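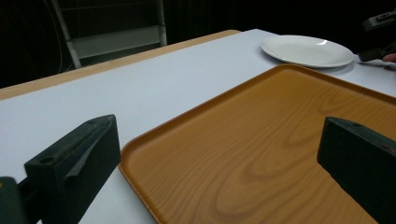
What can you learn about a serving tray just by using it for a month?

Quite a lot, mostly about its rim. I picked the serving tray for my household objects project because everybody at home has an opinion about trays and I had never once thought about them, and by the end of August the edge had taken over nearly all of my notes.

My first plan was to do chairs. Valentin Roman, who teaches the course, told me chairs had been done to death and I should find something I could carry on the bus. So – trays! I ended up with a wood-grain patterned one, orange-brown, with a raised rim that goes all the way around and rounds off nicely where your fingers sit. I also borrowed a flat metal one with almost no edge from my neighbor Sibel Bayram, and a deep plastic one with cut-out handles that I bought from a discount place called Plevotel. In my notes they are the grain tray, the flat tray and the deep tray, and I'll stick with that.

What I did

I used each tray for six days in a row for everything I could think of. Breakfast to the balcony, tea for my grandmother, sorting buttons, carrying laundry pegs, holding seedlings while I repotted them. Every evening I wrote down what annoyed me and what didn't. Then on a Thursday I asked classmates to come by the project room and carry a set load from the sink to the far table, past the door that sticks. The load was two mugs of water, a bowl and a spoon. 19 people did it, and each of them carried all three trays in whatever order they liked.

I should have fixed the order. Relu Munteanu pointed this out halfway through, when it was too late to change anything. Most people went for the grain tray first (it was nearest the sink), so they were fresh for that one and a bit bored by the third. Please keep that in mind when you read the next part.

What people said

The grain tray came out as the favorite with 11 votes, the deep tray got six, and the flat one got two, both from people who have waited tables. They carried it up on one hand like it was nothing. Everybody else held it with both thumbs on top and walked very, very slowly.

The thing I kept hearing about the grain tray was the edge. It is high enough that a mug sliding toward you stops before it gets anywhere near your sweater, and low enough that you can still get your hand under a bowl to lift it out. With the deep tray people kept bumping their knuckles on the sides. Lăcrămioara Costache said eating soup off it felt like eating out of a drawer, and I wrote that down word for word.

Then there is the pattern. I did not expect to write a whole paragraph on the pattern. It has darker grain lines that go in ovals and waves, one inside the next, and the rim has a slightly darker band where it curves up from the flat part. My grandmother likes it a lot and says it looks warm under a white cup. I found it hid crumbs so well that I'd think the tray was clean, and then I'd tip it over the sink and be proven wrong. Small buttons were hard to spot too, especially the brown ones. For sorting anything little I went back to Sibel's flat tray every time.

Putting it down

Carrying is only half of it. On a plain white tabletop the grain tray is easy to see and easy to line up, but picking it up again takes a bit of thought, since there are no handles. You slide it toward you until one side hangs over the edge of the table and then get your fingers underneath. Three of my classmates tried to pinch it by the rim and two of them spilled. I mopped up a fair amount of water that afternoon.

The deep tray wins here, no contest. You just grab the handles and go.

Things I'd change

I'd set the order, obviously. I'd use a heavier load, maybe a full teapot, and I'd include some stairs. I also want to try lining the grain tray with a thin cloth – Despina Neagu does this at home and says cups stay put much better, but I ran out of time to try it properly with everyone. And I'd like to ask more older people, because my whole group was students with steady hands, plus one grandmother who refused to be timed.

The grain tray lives in our kitchen now, next to the bread box.

Last updated: August
Contact: Household Objects Project, Hodoroagă workshop group | Copyright the student authors | Back to top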